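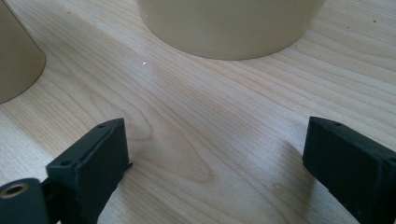
5 min read

Handheld gripper comparison: bench inspection checklist, with comments
Fosodano bench, Kultthorpe
Date of inspection: 2021-02-19
Units: Brisix handheld, Tshabalala handheld
Result codes: OK / NOTE / HOLD

Scope. Mechanical and camera checks before the two handheld grippers go into the grasp comparison on cylinders. Arm mounting and controller timing are on separate sheets. A HOLD on any line keeps that unit off the bench until the line is closed. A NOTE does not.

Section 1. Work surface and test objects

1.1 Tabletop clear of tools, cable ends and tape in the reach area.
OK. Small specks on the wood do not need to be chased. Anything that can roll under a finger does.

1.2 Cylinders standing on their bases, with enough space between them for an open gripper.
OK. Keep the gap wide. In the November round the cylinders were set too close and the outside of one finger touched the neighbor before the inside touched the target. Those grasps were thrown out.

1.3 Surface finish does not wash out the camera view.
NOTE. The table has a satin finish and there is a bright sheen across the middle of it. Beige cylinders on pale wood are already low in contrast. Exposure to be locked with the target in view, on both units, before the first grasp. Do not let one camera run on auto while the other is locked.

1.4 Cylinders wiped and free of loose dust.
OK. Dry cloth only. Solvent changes the grip and the effect lasts longer than a session.

Section 2. Fingers

2.1 Finger blocks free of cracks, chips and lifted layers.
Brisix: OK.
Tshabalala: OK. Light scuffing on the left inner face, no edge raised.

2.2 Small round holes near the finger tips open and free of debris.
Brisix: OK.
Tshabalala: NOTE. Dust in the right hole, cleared with a wooden pick. Do not use a steel one.

2.3 Rough matte finish even on both contact faces.
Brisix: OK.
Tshabalala: OK. If a face has gone shiny, replace the pair. A new finger matched with a worn one pulls the object to one side and makes the whole set useless for comparison.

2.4 Side play at the tip, handle clamped.
Brisix: OK.
Tshabalala: HOLD, closed same day. Left finger moved sideways under light thumb pressure. Screw at the root was loose. Tightened, rechecked after 98 open and close cycles, no movement.

2.5 Fingers meet square when closed on the flat gauge.
Brisix: OK.
Tshabalala: OK, checked again after the work under 2.4.

Section 3. Hub and linkage

3.1 Metal inserts seated, not turning in the plastic.
Brisix: OK.
Tshabalala: OK. Look for a pale ring of stressed plastic next to the insert. An insert that turns with its screw is a HOLD every time, even if the joint still feels tight.

3.2 Linkage moves through full travel with no catch.
Brisix: NOTE. Slight drag near full open. Same in both directions. Left as is for this round, and to be written on the result sheet next to any failed wide grasp.
Tshabalala: OK.

3.3 Return to full open after release.
Brisix: OK, a little slow, see 3.2.
Tshabalala: OK.

3.4 Left and right fingers travel equally from center.
Brisix: OK.
Tshabalala: OK.

Section 4. Camera

4.1 Both fingers in view at full open, one on each side.
Brisix: OK.
Tshabalala: OK. Full finger length does not need to be in view. The tips and the space between them do.

4.2 Base of the target visible between the fingers during approach.
Brisix: OK.
Tshabalala: OK. The top of a tall object will be out of view at this angle on both units. Accepted for this comparison, which scores contact and slip near the base. It would not be accepted for pouring or stacking work.

4.3 Lens clean, mount tight, no shift when the handle is tapped.
Brisix: OK.
Tshabalala: OK.

4.4 Finger shadow on the table does not hide the contact point.
NOTE, both units. A soft shadow is fine. If it reaches the base of the target, move the lamp and leave the cylinder where it is.

4.5 Recording starts and stops from the handle.
Brisix: OK.
Tshabalala: NOTE. Button needs a firm press. Check the indicator before every run.

Section 5. Trial grasps

Nine trial grasps per unit on the same cylinder, same approach, same operator. These are a function check and are not scored.

5.1 Cylinder lifts without visible slip.
Brisix: OK.
Tshabalala: OK.

5.2 Cylinder does not tip on first contact.
Brisix: NOTE. Tipped twice. Both times the operator closed off center. Approach line to be marked on the handle side, not on the table, where tape would show up in the recordings.
Tshabalala: OK.

5.3 Finger backs clear the second cylinder.
Brisix: OK.
Tshabalala: OK.

Section 6. Release

Brisix: released with notes 3.2 and 5.2.
Tshabalala: released with notes 2.2 and 4.5. Screw under 2.4 to be checked at the start of each session.

Comments

The contact faces are close enough in size that results can be compared directly. The handles are not. Operators should switch units between blocks of grasps - not between single grasps - or the change in wrist angle will show up as a gripper effect.

Item 1.3 stays open. A dark mat would fix the contrast but would also change the friction under the cylinders, and the November data was taken on bare wood. Try the exposure lock first.

Spare fingers are in the parts drawer, bagged in pairs. Keep the pairs together.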